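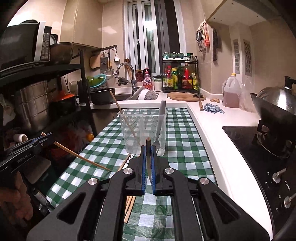
Speaker notes: small-batch perry, from pear to bottle
Talk for the Turnon growers' evening, 22/06/2021
Lorcan Noonan

Start with who we are. Mura is a two-person perry house. I press and ferment, Chandrasekhar Bhat does the blending and most of the selling. Last season we made 3000 bottles.

Ask who has drunk perry before. Wait for hands.

Perry is made from pears the way cider is made from apples, but the fruit behaves differently. Perry pears are hard, small and sour. Many are too tannic to eat. Pass the tasting slices now, warn people first.

Picking. Pears ripen from the inside out, so a pear that looks ready can be brown at the core. Cut a few open from each tree before deciding. We lost a full load from the Jacobs orchard by waiting too long.

Milling. We mill in the evening and leave the pulp overnight before pressing. This drops some of the tannin and the juice clears better later on. Skip the chemistry unless somebody asks.
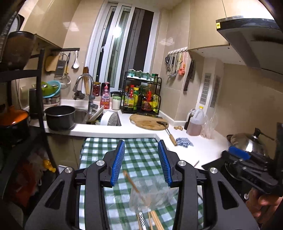
Fermentation. Slow and cool. Ours is usually done by December. Pears carry sorbitol, a sugar yeast can't use, and that is why a finished perry still tastes a little sweet. People always think we add sugar. We don't.

Blending. Chandrasekhar's part, hand over the microphone. He has 9 minutes. He'll pour the two trial blends, sharp one first. Ask the room which they prefer before telling them which one we bottled.

Bottling. We use Fludero, our still perry, as the example. Dry, pale, soft pear on the nose, some grip at the end. Serve it cool but not straight from the fridge. The fizzy one needs heavier glass and we don't have it ready to pour tonight.

Mistakes to mention: blending perries without a bench trial (ours threw a haze), filling tanks and leaving air at the top, buying cheap corks.

Questions. Stop at 30 minutes even if there are hands up. Order forms are by the door, and bottles have to be paid for before they leave the room.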